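Finally doing the closet before the move to Asgate. The new place has one closet and a dresser, and the closet is 40 inches wide. Posting as I go so I don't quit halfway.

---

Pulled everything out and put it on the bed. 82 pieces without socks and underwear. I thought it would be less.

---

Rules I'm using: if it doesn't fit today, it goes. If I forgot I owned it, it goes, except coats. Work clothes get decided last.

---

First bag is full. Mostly shirts from the Flosmont job with the old logo on them. Kept one for painting.

---

Sweaters are done. Two had moth holes at the cuff. I can darn one of them. The other is going in the rag bin.

---

Moved the folding out to the table. The bed is too soft and everything comes out crooked. On the table you can smooth a piece flat with your forearm and the edges line up better.

---

Dark red stuff next. Long flat rectangle first, then I'll bring it down to drawer size.

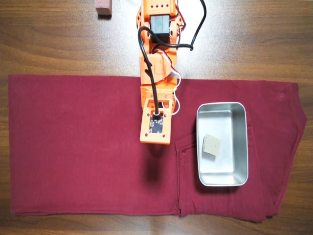
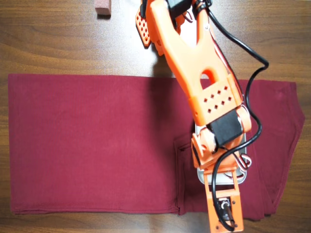
---

The dresser drawers are shallow, so I'm going in thirds from the long strip and standing things on edge. Tried rolling last year. It took the same space and my pants looked slept in.

---

If a piece has pockets, flatten them before the first fold. I skip this all the time and then there's a lump in the middle of the stack.

---

Dark colors get their own drawer. The red ones still bleed a little, even after a few cold washes, and I'd like to grab them as one load.

---

Someone asked about the drawer dividers. They're the plain cardboard ones from Drodlow. They come flat and you slot them together. One was missing a tab and I taped it.

---

Break for lunch. Leftover rice and an egg.

---

Back at it. Jeans are folded once and stacked on the closet shelf. They're too thick to stand up in those drawers.

---

Question for anyone in Asgate: is the Gezer drop-off on the north side still taking clothes? The website lists hours but the phone just rings. I have 2 bags ready and probably a third by tonight.

---

Thanks, got an answer. They take clothes and shoes, no bedding. The bedding will have to go somewhere else.

---

Still to do: coats, the belt pile, and a box marked "misc" that I haven't opened since March. I'm leaving the box for tomorrow.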